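Laundry folders wanted, Clerthorpe
Posted 28th July by Loretta Mercado

Sterkamar is looking for people to fold clothes and household linen at our Clerthorpe room. The work is casual and suits students, retirees or anyone with a free morning. No laundry experience is needed, but you should be comfortable standing at a bench and doing the same task many times over.

Each session runs for three hours with a break in the middle. Most of the load is plain white cotton, mainly T-shirts. You take a garment from the pile, find the shoulders, shake it out, fold it to the house pattern and start the next one.
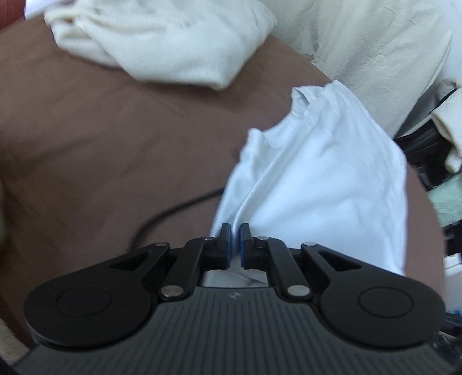
Sleeves go in first, then the sides, then the hem up to the collar. Clyde Doucet runs the room and will show you the pattern on your first visit. Speed doesn't matter to us. We would like the folds to be consistent, and anything stained or torn should go to Clyde.

There are 34 places. Pay is $60 a session, by bank transfer at the end of the fortnight. Parking is free behind the building and the 457 bus stops across the road.

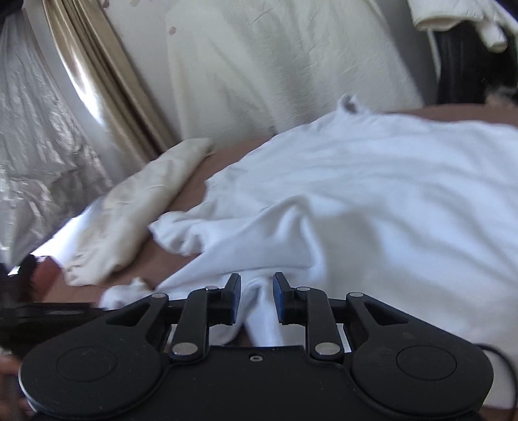
White cloth, partway through handling.

You must be 18 or over and able to attend at least four sessions. Please wear closed shoes and leave rings and bracelets at home, as they catch on the fabric. Tea, coffee and a fridge are provided. Left-handed folders are welcome and can ask for a bench on the window side.

To apply, write to Loretta Mercado at the Clerthorpe office with your name, a phone number and the mornings or afternoons you can work. A résumé is not required.

Last updated: 28 minutes ago

Recent listings
Linen sorter, Divstead
Evening cleaner, Boateng Hall
Parcel packer, Clerthorpe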